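Reproofing cotton and moving off the spreadsheet

February 3, 2023

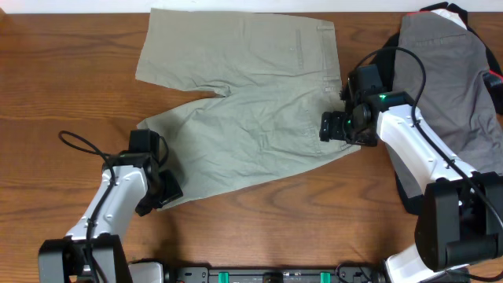 Khaki-green shorts laid flat on the table.

I have kept a record of our household washing since we moved to Preltine, mainly to find out where the electricity was going. The meter in this flat is read twice a year and the bill arrives as a single figure, which tells you nothing. A plug-in meter on the washing machine costs very little and gives a reading per cycle.

The first surprise was how little the drum size matters. Our machine takes 8 kg and we almost never fill it. A half load at 40 degrees uses nearly as much as a full one, as most of the energy goes into heating the water and the machine does not cut its intake by half. The spin is cheap. Going from the lower spin speed to the top one barely shows on the meter, and the airer clears overnight instead of the following evening.

The second was the limescale. Water in Preltine is hard enough to leave a crust on the kettle within a fortnight. Juraj Sýkora, who used to repair machines for Beneš, told me to stop buying tablets and run an empty hot cycle with citric acid every couple of months. I use the plain powder, in the drum, no detergent. Check your manual first. Some makers do not want acid near the door seal.

Proofing is a separate matter. I have tried two wash-in products on cotton and I would not buy either again. Both left the cloth stiff, and the effect on rain was slight. Wax bars work better on heavy cotton but need a hairdryer, patience and an old towel. For anything light I have given up and carry a waterproof.

As for the spreadsheet, it reached 1,354 rows in January and had become slow to open on the old laptop. Half the columns were ones I had stopped filling in. I exported it to a plain text file, dropped everything except date, programme, load weight and energy used, and now add a line with a short script. Radoslava Vrabec asked for a copy and found 2 rows with the decimal point in the wrong place, one of which had us boiling a single duvet cover for the price of a week's heating. Both are corrected.

Next job is the dryer at Radoslava's place in Borkska. It is an old vented model, so I expect high figures, but the plug-in meter is rated to 3,000 watts and I need to read the plate on the back before connecting anything. If it is over the limit I will have to take readings from her main meter with everything else switched off.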